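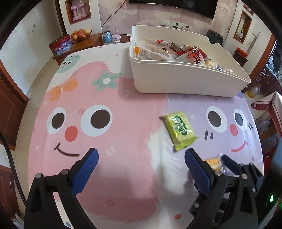

Wednesday, February, bedroom end of the flat

Snack bin day. I have been putting this off all week and the bin was getting to the point where you couldn't get a bread roll out without three other things coming with it, so today it goes on the bed and gets sorted. Writing it up properly this time because Tsegereda Gebremichael asked me (fairly!) why the last bin entry just said "did bin, fine."

Setup

Working on the bed again. I know the notebook says to use a table, but the bed is the biggest surface in the room and I like having space to spread things out. The cartoon sheet is on, the one with the big pink fluffy face and the lavender one next to it. There's a good open stretch between the two faces and I've started using it as the sorting area. Pink face for "eat soon," lavender for "can wait." It sounds silly but I remember it, and I never remember which end of a plain sheet was which.

Bin is the white plastic one with the sloped front. I still like it. The low side means you can see what you've got without tipping the whole thing, and small stuff doesn't sink out of sight quite as fast as it did in the Brundonex tub we had before. The downside is the same as ever: anything you stand up at the front wants to slide out over the lip, and on a mattress everything leans toward whoever is sitting on it. Me, in this case.

What went where

First out were the little wrapped things, because they are the ones that get crushed. The lime-green packet with the dark green emblem is down on the sheet between the faces, undecided. I don't love these but Tsegereda does, so they stay in the rotation. One of the small yellow-orange ones is out too.

Bread rolls next. These are the real reason for doing this on a Wednesday and not leaving it to the weekend. They're individually wrapped and they keep better than you'd think, but they do go flat if they spend a few days at the bottom. New rule: rolls on top, always, even if it looks messy. I tried them standing on end along the back last time and they just folded over.

Pouches are awkward. The white one with the red print fits best at the front right corner, where it can lean on the slope. Flat pouches in the middle turn into a kind of shelf and then everything piles up on them, and you end up with two layers that have nothing to do with each other.

The small bottle with the orange cap lives in the left corner. Please leave it there! It's the only thing in the bin that rolls, and a corner is the only place it doesn't.

Things I tried that didn't work

Sorting by color. Looked lovely for an evening. Useless when you're hungry and want something salty.

Sorting by size, big at the back. Better, but the big bags flop forward and cover the little ones, so you're back to rummaging.

Cardboard dividers cut from a Trilis box. They held for a while and then went soft and started leaning. Might be worth another go with something stiffer, but I'm not buying anything for this.

What I'm going with for now is loosely by when it needs eating: soonest on top and toward the slope, everything else behind. Not exactly a system, but I can put things away without thinking about it, and that was what killed the color version.

Rest of the room, while I'm at it

The fruit basket on the wooden cabinet is doing well where it is. Apples and oranges together, which my aunt would have words about, but we get through them quickly enough. I'd like to move the red tin somewhere else eventually so the basket has more room, and the snow globe could go up in the niche with the pink dumbbells. Then again, things in the niche get forgotten (see: the dumbbells, which I have been meaning to pick up since the new year).

The red-lidded jar on the other side of the room could take the smallest loose sweets. Need to check what's in it first. If that works, it gets the fiddly ones out of the bin for good.

Keep the TV off for this job. I had it on for the last sort and it took me 40 minutes, most of it spent holding a packet and staring at the wall.

Shopping notes

Need from Habte: more rolls, since 6 is not enough for a week with both of us home. No more big bags until the ones we have are gone. If Brorkgate has the smaller clip-top boxes back in, get one, just one, to try inside the bin for the tiny stuff. Anything over 200 grams doesn't sit well in there, so check the weight on the front before it goes in the basket.

To do

Wipe out the bin before everything goes back, crumbs collect under the slope.
Ask Tsegereda about the green packets, how many does she want kept back.
Shake the sheet out over the balcony and not in the room.
Look in the red-lidded jar.
Do this again in two weeks and write down how the rolls held up.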